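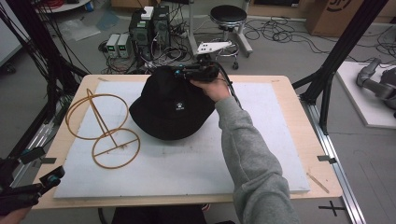

The bucket hat keeps its place on the peg

Donal Scanlon sold his first bucket hat in July, at a seaside market in the rain, to a man who had forgotten his umbrella. He had brought a box of straw hats, which stayed under the tarpaulin all day, and a few cotton bucket hats he had bought as an afterthought. The afterthoughts were gone by lunchtime.

He now runs a small hat shop called Karmont, two streets back from the harbour. There are 66 styles on the walls, and the bucket hat, in one form or another, outsells the rest for most of the year.

The shape is an old one. Farmers and fishermen in Ireland wore something close to it in wool felt or tweed, with a brim that sloped down all the way round so that the rain ran off the back and not into the collar. The cotton version that most people know came later. It folded flat, went in a coat pocket and could be washed in the sink. Anglers liked it, then cricketers, then music fans, and by the end of the last century it was sold almost everywhere.

Scanlon thinks its reputation has suffered from bad copies. "People try on a cheap one and say they haven't got the head for it," he says. "Usually the crown is too shallow. It sits on top of you like a lid."

A good one is simple to make but easy to get wrong. The usual pattern has a flat top, a band for the sides and a brim cut in two pieces. The rows of stitching on the brim do most of the work. Too few and it flops over the eyes; too many and it stands out like a plate. Conall Coughlan, who sews the shop's own range in a room upstairs, puts 19 rows on his winter brims and fewer on the summer ones.

He learned on coats and came to hats late. His machine is older than he is and he will not hear of replacing it. The model he is proudest of is the Cato, a waxed cotton hat with a deep crown, named after a dog. It took more than 80 attempts to get the brim right, and he still has most of the failures in a tea chest.

Fit matters more than colour. Measure round the head just above the ears, with the tape level, and if you fall between sizes take the larger. A strip of felt behind the sweatband will take up the slack. Cotton may shrink a little in a warm wash, so use cool water and dry the hat over an upturned bowl. Waxed cotton should only be wiped down.

Storage is where most hats come to grief. Scanlon sees plenty that have spent the winter under a pile of boots, and a hard crease in a stiffened brim is difficult to get out. Steam from a kettle helps, with a heavy book on the brim while it cools.

The straw hats are still in the shop, on the top shelf. He sold 2 last summer.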